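Home Storage of Fruit, session 2: apples
Notes to go with the talk, bring a pen

Recap from January. Ripening = the fruit is still alive, still breathing. Cold slows it. Not frozen, just cold. Most keeping apples want to sit a little above freezing, and a damp-ish room is better than a dry one (dry = wrinkled skins by spring).

Ethylene. Gas given off by ripe fruit, speeds up whatever is next to it. So one overripe apple in a box pushes the rest along. Same reason you put a banana in the bag with hard pears. Keep apples well away from potatoes and carrots too, carrots go bitter.

Shelves or boxes? Shelves easier to check, boxes hold more. Air all round if you can manage it. Wipe down before the crop comes in, old rot spores hang about in corners and screw holes.

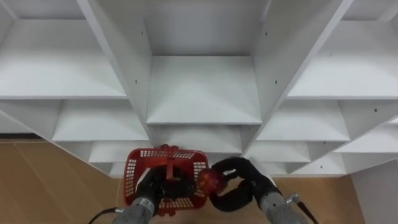
Lleucu Griffiths thinks shelves are wasted on early varieties, since they go soft in a couple of weeks whatever you do, and she would eat or stew the lot and save the space for the late ones. Fair point. Early = eat now. Mid = a month or two. Late = pick hard, store, don't even taste until winter.

Picking for store
- lift and twist, stalk stays on
- no bruises, no wormholes, no windfalls
- cool overnight before they go in
- medium size keeps better than huge

Wrapping: newspaper is fine, one sheet each. Slows the spread if one goes off. Downside, you can't see anything so you have to unwrap to check. Arwel Gronow's handout from 1908 (photocopy at the back, hard to read) says dry sand. Works, heavy, messy.

Checking: every 2 weeks, take out anything brown or soft. Use your nose, a sweet boozy smell means somthing has turned.

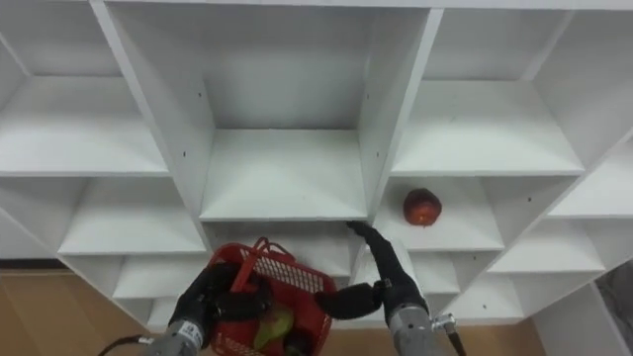
Keep varieties apart and label them with the picking date, they ripen at different speeds and by midwinter you will not remember which is which. Pencil, not felt tip, ink runs in the damp.

Problems
Bitter pit - small brown sunken spots, low calcium, starts on the tree. Won't spread but tastes bad.
Scald - brown patchy skin, often picked too early.
Shrivel - air too dry. Try a plastic bag with 12 small holes, loosley folded over.
Mice - metal mesh, no other answer.

For next time: weigh 20 apples, write it down, weigh the same ones again in a month. Pears next, different rules, read the pear sheet first.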